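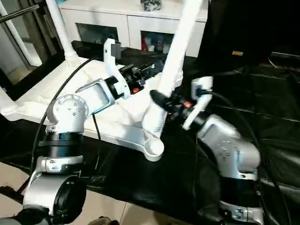
Gisbridge Evening Choir, minutes of the meeting held 2018-10-02 in the upstairs room at Coto. Present were Humaira Mughal (chair), Talha Khokhar (minutes), Zarmeena Lodhi and Idris Skyrme. Naheed Bukhari sent word that she would be late and joined at item 3. Before item 1 there was a short talk about the look of the program table at the winter concert. Zarmeena wants a plain black fabric cover on it, with nothing printed on the cloth. White plastic shows up well against black, so she will use white plastic holders for the programs and the song sheets. Agreed.

1. Minutes of the last meeting
Accepted with one change. The alto sectional was on the first Thursday, and the minutes had it a week later.

2. Money
The balance is $1031 after the hall deposit. Fall dues are in except for a few of the basses, and Idris will speak to them at rehearsal. The piano tuning bill has not come yet. Talha asked if it could be paid out of the music fund. Humaira said no, that fund is for scores.

3. Winter concert program
The running order was read out. The Priedītis set now opens the second half – the three songs are to be sung without a break, and the audience will be asked to hold applause. Naheed would like the folk arrangements moved ahead of the carols. The tenors are still flat on the last page of the second Priedītis song and will have an extra half hour before the next rehearsal. The solo in the closing number has not been assigned. Auditions for it will be held in October, open to all sections.

The reading between the two sets was discussed at length. Zarmeena thinks it is too long and that people will start to cough. Humaira will cut it down to one page and send it around.

4. Printing
Flokumar quoted for 400 programs on cream paper, folded once. The price is the same as last year if the text reaches them ten days before the concert. Last year the names of two sopranos were left off, so each section leader is to check the list and sign it. Talha will collect the lists.
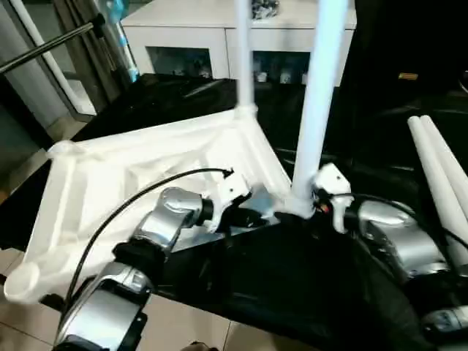
Idris Skyrme asked whether the song texts need to be printed in full, as most of the audience never opens them and the translation takes up a whole page. Naheed said the texts should stay. She gets asked for them after every concert, mostly by older listeners who want to follow the words. It was agreed to keep the full texts and drop the page about the history of the choir, which has not been updated in years.

5. Hall and seating
The hall will hold up to 100 in the side section if the folding wall is opened. The front row is to be kept for families with small children. Doors open half an hour before the start. The choir warms up in the back room and should be quiet in the hallway once the doors are open.

Some singers have trouble standing through the whole first half. Anyone who needs to sit should tell their section leader by the end of the month. Seats for singers should be light and have no arms, so that people can stand up for their entries without scraping the floor.
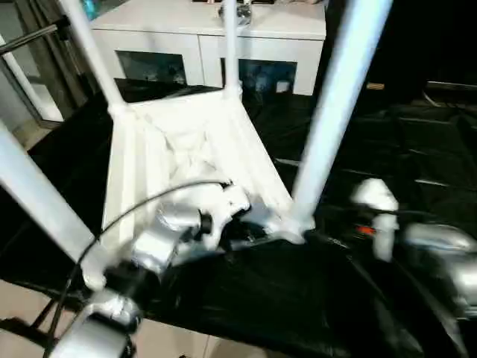 White four-legged stool, turned upside down on black cloth.

6. Music folders
Several folders came back from the spring concert with pages missing. From now on folders are numbered and signed for. Pencil marks only – please erase them before handing the music in.

7. Other business
Humaira has had a request for carols at the Gisbridge library on a Saturday afternoon. A small group would be enough. Naheed will ask for names.

The parking lot behind Coto will be closed for repaving during two rehearsals. Singers should use the street.

Actions
Humaira: shorten the reading, reply to the library.
Talha: section lists, final text to Flokumar.
Zarmeena: cloth and holders for the program table.
Idris: late dues, tenor half hour.
Naheed: audition times, names for the carols.

Meeting closed at 9:10 p.m. The next meeting will be in the same room after rehearsal.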